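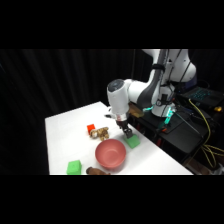 2번 셀 월간 점검표, 5월분. 작성 Kristine Panganiban, 확인 Kenneth Layug. 지난달 점검표에는 모든 칸에 '양호'라고만 적혀 있었는데, 너무 양호해서 읽을 것이 없었다. 그래서 이번 달부터는 판정 옆에 의견을 쓴다. 점검 자세는 그리퍼를 초록색 큐브 바로 위까지 내린 상태로 통일한다. 두 손가락이 큐브 윗면에 살짝 닿는 높이이고, 티칭 포인트 9번이 이 자세다. 팔을 높이 들어 놓고 점검하면 손목 쪽 케이블이 늘 멀쩡해 보인다.

판정 기호
○ 이상 없음
△ 사용 가능, 다음 점검 전까지 조치
× 조치 전 가동 금지
'대체로 ○'는 기호가 아니다. 지난번에 두 군데 있었다.

가. 전원 넣기 전

1. 비상정지 버튼 눌림과 복귀 : ○
의견: 버튼 앞에 머그컵을 두지 말 것. 비상시에 컵부터 치우게 된다.

2. 베이스 고정 볼트 : ○
의견: 검은색 스탠드 쪽 볼트 전부 토크 확인하고 표시선 다시 그었음. 예전 표시선은 누가 그었는지 볼트마다 방향이 달라서 풀림 확인용으로는 쓸 수가 없었다.

3. 팔 외부 케이블 : △
의견: 윗마디를 따라 내려오는 짙은 회색 케이블. 피복 손상은 없으나 클립 하나가 헐겁다. 손으로 당기면 밀린다. Hendska 클립으로 교체 예정. 케이블타이로 때우자는 의견이 있었고, 그 의견은 작년에도 있었고, 작년에 묶은 타이를 내가 오늘 잘라냈다.

4. 바닥 쪽 배선 : △
의견: 노란색 케이블이 노트북 근처에서 스탠드 옆으로 늘어져 바닥 쪽까지 내려간다. 발에 걸리는 위치다. 덕트를 신청해 두었다. 덕트가 올 때까지는 그쪽으로 다니지 않는다. 의자 바퀴도 마찬가지.

5. 작업대 수평과 흔들림 : ○
의견: 흰 상판이라 먼지가 잘 보인다. 닦는 일도 점검에 포함된다고 여러 번 적었는데 이번에도 내가 닦았다.

나. 전원 넣은 후

6. 상태 표시등 : ○
의견: 베이스 하부와 그 왼쪽 마운트 연결부, 두 곳 모두 청록색 점등. 우리 셀 설정에서 청록은 '대기'다. '안전'이 아니다. 불빛이 차분하다고 손을 넣지 말 것.

7. 원점 복귀 : ○
의견: 저속으로 10회 반복. 오류 없음. 마지막 회차에 관절 쪽에서 소리가 난 줄 알았는데 Kenneth 씨 의자였다.

8. 관절 캡 체결 상태 : ○
의견: 가운데 굽힘 관절의 둥근 캡까지 손으로 돌려 확인. 돌아가면 안 된다. 안 돌아갔다.

9. 그리퍼 개폐 : △
의견: 닫힘은 정상. 열림 쪽에서 한 박자 늦을 때가 있다. 오류 코드 1114가 로그에 한 번 남았고 재현은 안 된다. Luvance에 문의했더니 펌웨어 버전을 물어 왔고, 버전을 보냈더니 펌웨어 버전을 다시 물어 왔다. 회신 대기.

10. 그리퍼 위 검은색 부착물 : ○
의견: 손목에서 왼쪽으로 튀어나온 것. 손목 회전 시 간섭 없음. 단, 그릇 가장자리 가까이 내려갈 때는 속도를 40%로 제한한다. 제한을 풀고 싶은 사람은 먼저 예비 부착물 단가를 보고 올 것.

다. 작업대 위

11. 시험 물체 수량 : ○
의견: 초록 큐브 두 개, 주홍색 큐브 한 개, 그릇 한 개, 봉제 인형. 장부와 일치. 인형은 옆으로 누워 있어도 된다. 세워 놓으라는 규정을 찾는 분이 계셨는데 그런 규정은 없다.

12. 물체 오염과 마모 : △
의견: 앞쪽 초록 큐브 모서리 상태를 다시 볼 것. Fragkou 규격 큐브 재고가 서랍에 있으니 다음 점검 때 교체. 3D 프린터로 뽑아 온 비슷한 초록색은 받지 않는다. 비슷하지 않다.

13. 뒤쪽 검은 커튼 : ○
의견: 전 가동 범위에서 팔에 닿지 않음. 커튼 뒤를 창고로 쓰지 말 것. 의자 두 개와 택배 상자를 꺼냈다. 상자 주인은 찾아가시기 바람.

라. 조치 사항

3번 클립 교체: Kristine
4번 덕트 설치: Kenneth, 덕트 도착 즉시
9번 열림 지연: 재발하면 로그를 저장하고 나서 재부팅할 것. 순서가 중요하다. 지난번에는 재부팅이 먼저였고, 그래서 우리는 아는 것이 없다.
12번 큐브 교체: 다음 점검자

종합 판정: △. 가동 가능. 단, 9번이 재발하면 그 자리에서 정지하고 판정을 ×로 고친다. 고칠 때는 줄을 긋고 서명할 것. 수정액 금지.

확인자 의견 (Kenneth Layug): 7번의 의자는 기름칠했음. 4번 덕트는 Gridex에서 출고 지연 연락이 왔고 대체품을 알아보는 중. 8번은 토크 렌치로 한 번 더 볼 것을 권함. 손으로 안 돌아간다는 것은 사람마다 기준이 다르다.

작성자 회신: 8번 토크 렌치로 재확인, ○ 유지. 렌치는 제자리에 걸어 두었으니 쓰신 분도 제자리에.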